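Where Does the Afternoon Go? Noise and Concentration in a Shared Office
Student project report, Drorkgate study group
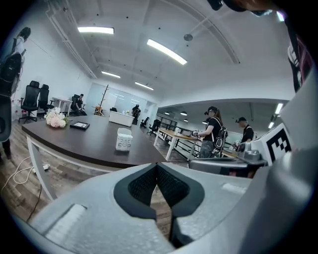 Fouad Abdel Rahman told us early on that silence bothered him far more than chatter, and that he got his best writing done when two people were arguing softly across the room. We had planned our whole project on the idea that quiet was good and noise was bad, so you can imagine the long faces at our next meeting (and the many cups of tea it took to rewrite the questions!).

What we ended up asking was simpler. For 20 working days in November, people at Sonton, a small firm that shares its floor with two others, kept a short diary. Each time they lost their thread they wrote down the hour and what they had heard just before. We collected 163 entries from 11 people, and I'm still grateful to every one of them for putting up with our reminders.

Phone calls came up most, and one-sided calls annoyed people much more than ordinary conversation did. Several wrote that they kept trying to guess the other half, which I have caught myself doing on the bus ever since. The coffee grinder came second. Most of the entries fell between two and four in the afternoon, though we can't say whether the office was louder then or everybody was just sleepier after lunch.

Our weak spot is that a person who is deep in their work may not stop to fill in a diary at all. Next term we'd like to try it again at Dernoleo, where the phones have their own little room, and compare the two sets of diaries.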